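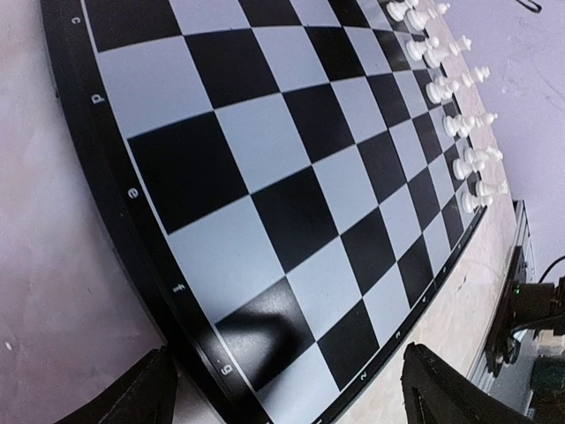
Photo: Despina Halilović

Home Manual Downloads Forum Account

7 min read

Section 3. Getting your stems out of Clenda

By this point you should have a finished arrangement, or at least one you've stopped fiddling with for the evening, and you're ready to send the parts to somebody else. That might be a remixer, a mix engineer, or a friend who promised to put a better bass line on it. Whoever it is, they'll be working from plain audio files, so take your time with this part of the guide and have a cup of something next to you.

If you're moving songs over from Sarmiento, do the import first (Section 2) and play the whole song through once before you go any further. Imported tempo changes sometimes land a beat late, and they're much easier to fix while everything is still on the timeline.

Before you start

Save your song under a new name. I like to add the word "stems" to the end so that the working version stays exactly as I left it. Check that you have enough free disk space, too. The demo song that comes with Clenda, "Drenduvstead", makes 19 stems and takes up 1,097 MB at the highest quality setting, and a long song of your own can easily be bigger than that.

Exporting the stems

1. Open the song and press Home so the playhead goes back to bar one. The export always begins at the playhead, and a stem that begins at bar nine is going to confuse everybody.

2. Name your tracks. "Audio copy copy" may mean something to you today, but the person at the other end would love to see "Lead vocal" or "Shaker left". The track name becomes the file name, so leave out slashes and question marks.

3. Turn off anything on the master channel that makes the song louder — limiters, maximizers, that sort of thing. If the limiter is a big part of your sound, export one full mix with it switched on and send that along as a reference.

4. Go to File, then Export, then Stems. A panel opens on the right with all of your tracks listed and ticked. Untick any that you don't want to send. Muted tracks are exported as well unless you untick them, which catches a lot of people (me included, more than once).

5. Under Format, choose WAV and 24-bit. Leave the sample rate on "Same as song".

6. Under Effects, pick Wet, Dry or Both. Wet keeps your reverbs and delays in the file and Dry leaves them out. Both gives you two folders, and it's what I'd pick for a vocal nearly every time, as remixers do like to put a voice in a room of their own.

7. Set the Tail. This is how long Clenda keeps recording after the last note, so that echoes have time to fade away. The default is 3 seconds. For a big, slow reverb, you'll want to go higher.

8. Click Export and choose an empty folder. An ordinary song takes about as long as it takes to play, and you can carry on using your computer in the meantime.

CAUTION: Don't unplug an external drive while the progress bar is moving, even if it seems to have stopped. Clenda writes the end of every file last, and a file without its ending won't open in most programs.

Note: If you use the Ninance tape echo, freeze the track before you export. The wobble in that effect is random, so an unfrozen track will come out a little different each time. Right-click the track and choose Freeze, then wait for the snowflake.

Checking your work

1. Make a new, empty song at the same tempo.

2. Drag all of the stems in at bar one and press Play. It should sound like your song, perhaps a touch quieter than you remember.

3. Listen to the first bar and the last bar of every stem on its own. Clicks and chopped-off echoes like to hide there.

4. If one stem is late compared with the others, go back to your original song and open Preferences, then Timing. Make sure Delay Compensation is on. With it off, we've measured gaps as long as 275 milliseconds on songs with a lot of effects, and you'll certainly hear that on a snare drum!

5. Add a short text file with the tempo, the key and any tempo changes, zip the folder, and send it off.

Note: Versions released before February don't have the Both option in step 6. You can update for free from the Downloads page, or simply run the export twice, into two different folders.

If something still sounds off, write to us through the Contact page and attach the export log, which you'll find in the same folder as your stems. Section 4 covers the other direction, bringing somebody else's stems into Clenda.

Contact | Terms | © Clenda | Last updated 30 September 2018 | Back to top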